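Cavow 42-Piece Bench Driver Kit: three months with it, mostly inside one computer

I bought the Cavow kit because my old screwdriver had worn down to something closer to a butter knife. The job waiting for it was a secondhand workstation from Suneck, a refurbisher that will sell you a very heavy gray box for very little money and let you find out about the shipping later. I wanted new memory in it and fresh paste under the cooler. I also wanted to avoid buying a third kit this year, the first having been a Grikum whose bits rounded off on a light switch plate.

What you get: one ratcheting handle, one thin precision handle, an extension, a magnetic parts tray the size of a saucer, and enough bits to make up the number on the lid. A fair share of those are security shapes I will never meet. The case closes with a click and has stayed closed in a backpack, so that's already one up on the Grikum.

The ratchet is the good part. It's fine-toothed, it doesn't shriek, and it has a proper neutral position for when you want to feel what the screw is doing. The collar that switches direction is stiff out of the box. Mine loosened up by April. The handle is fat enough to get real force on a case screw and a bit too fat for tight corners, where you'll be reaching for the extension and saying things to it.

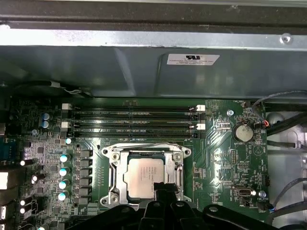 Magnets are where kits like this usually let me down, and Cavow has done all right. A bit will hold an ordinary machine screw pointing straight down and survive a moderate wobble on the way in. I care about this more than I used to, having once dropped a screw into a power supply and listened to it roll around in there like a marble in a drain. With a processor sitting in its socket and four memory slots standing open above it, I'd like every screw to go where I send it. The magnet in the tray is weaker. It holds screws fine as long as you don't tip it, which is also true of a saucer.

The thin handle is less of a success. The spinning cap on top is plastic and has developed a tick, and the smallest Phillips bit chewed itself up on a laptop hinge inside a week. I wrote to Cavow and got a replacement bit in a padded envelope big enough for a paperback — no note, no receipt, one bit. I can't fault the result.

My friend Kristaps Paulauskas owns the Mets set, which costs twice as much and comes in a roll that makes him look like a jewel thief. We swapped for an evening. His bits are harder and fit the screw heads with less play, especially the Torx ones. His ratchet feels worse, and he agreed with me before changing his mind on the drive home. If you take apart small electronics every day, get the Mets. For desktops, door hinges and the occasional toaster, I'd keep my money.

Gripes, in no order. The size markings on the bits are gray on slightly darker gray. The foam insert sheds. The extension doesn't lock, so now and then you pull the driver out and leave half of it behind, standing there in the screw.

Four stars. I'd go higher if they fixed the thin handle and printed the sizes in a color.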